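The Long Way to Teach a Machine to Take Out a Hard Drive

Kairys is paying to have old computers taken apart by remote control, over and over. Is anything being learned?

Tuesday, March 31, 2026

The desktop tower has been opened so many times that the people who work with it have stopped putting the side panel back. It spends its days on its side on a grooved aluminum bench, and the robots have the insides to themselves. Well, the robots and the person driving them. At this stage of the business there is always a person driving them.

The company is called Kairys, and it wants to sell recyclers a machine that can strip a discarded office PC without being told how each model is put together. To get there it has hired out the dull part to a smaller shop, Curkley, which collects demonstrations. An operator steers the arms through a job, the system records what the cameras saw and what the joints did, and the recording is filed as one example. Then the bench is reset and the operator does it again.

I spent two days at Curkley watching this. I came with doubts and I left with most of them.

The job of the week was the hard drive. In this tower the drive rides in a light blue plastic caddy, and a person with a screwdriver habit and a little patience would have the whole thing in hand before finishing a sentence. For the arm it is a project. The fingers have to find the plastic, close on it without squeezing it out of shape, lift at an angle the rails will put up with, and stay clear of the power cables, which go wherever they please. 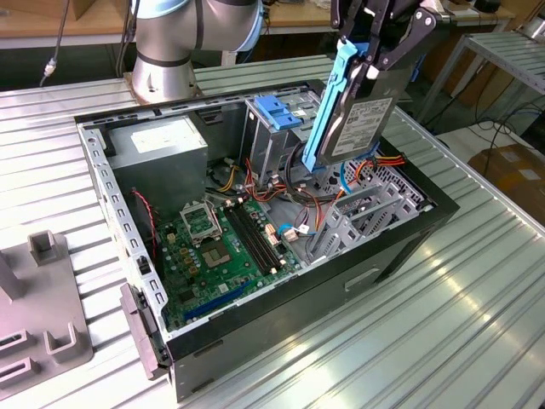 What counts as an example

Curkley's target for the hard drive job is 1,083 recordings. When I asked where the number came from, I got two answers on two different days. One was that it matched an earlier job that had trained well. The other was that it was what the budget covered. I believe the second.

By the time I arrived, 313 had been accepted. The word "accepted" carries a lot of weight there. A reviewer watches each recording and throws out the ones where the operator hesitated too long, bumped the case, or dropped something. I sat in on a review session, and I would have kept several of the rejects. A dropped drive is a thing that will happen in a real recycling plant, probably before lunch. If the model only ever sees clean work by a practiced hand, what is it supposed to do the first time a caddy sticks?

The reviewers know this argument. They have a separate folder for "recoveries," where the operator fumbles and then fixes it, and they hope to use it someday. It was not part of the Kairys order.

There is also the matter of variety, or the lack of it. The case I watched sat in nearly the same spot on the bench from one run to the next. The processor socket was already empty, with its metal plate standing open. The power supply was in the corner where it always was. Operators are told to shift things between runs, and they do, a little. But people get comfortable, and after enough runs the "random" position becomes the position that is easiest to reach. Anyone who has trained one of these systems has a story about a model that learned the bench instead of the task.

The blue plastic problem

The drive itself is only part of the trouble. The pieces that hold drives in place were designed for human thumbs. They flex, they catch, and they give way with a click that a person feels and a two-finger gripper mostly doesn't. Curkley's operators watch a screen and judge by eye. Some have gotten very good at it, and that skill is worth something, but it is not clear to me that the recordings hold it. The cameras see the bracket tilt. They don't see why the operator decided, a moment earlier, to ease off.
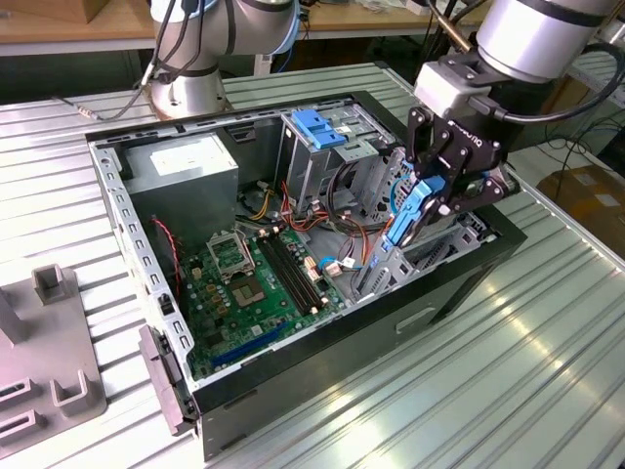 One of the two arms at Curkley's bench grips a blue plastic drive bracket inside the opened tower.

Kairys says that with enough examples the model will work this out. That is the standard reply, and sometimes it has been right. Drumetti, a competitor, took the opposite route and built a fixed cell that handles a short list of computer models with ordinary programmed motions. It is a boring machine. It can't do anything off the list. Hevholm, a recycler that looked at both, leased the boring one.

Ask at Curkley about Hevholm and you will hear that the list gets longer every year and the fixed cell can't keep up. Fair enough. I would find it more convincing if somebody could show me a learned system working through a pallet of mixed towers with no operator nearby. Kairys plans a trial of that kind in July, on machines the model has not seen. How many machines, and who gets to pick them, had not been settled when I left.

The operators, meanwhile, had 770 recordings to go.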